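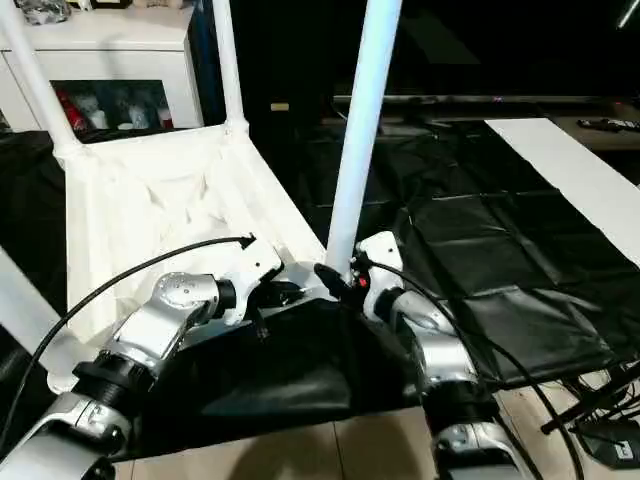
Ferano paid by the episode, and Tirta Raju had stopped believing in episodes somewhere before lunch. Thirty were due. Carix, the model, would learn assembly from them, or so the memo claimed. She worked the arms and thought it would mostly learn her bad habits.

"Fourteen was clean," Ong said.

"Fourteen was luck."

He marked it good anyway. 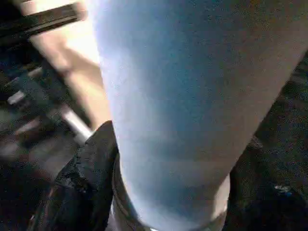 After the Break

She started on the next one. White pole, white base, black cloth.
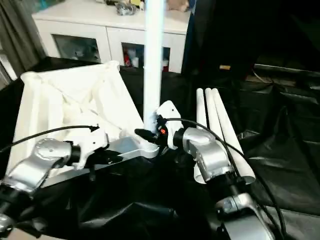 "They'll say it understands poles," she said.

"Does it?"

"Ask me in September."

Ong typed a five in the quality box and reset the timer.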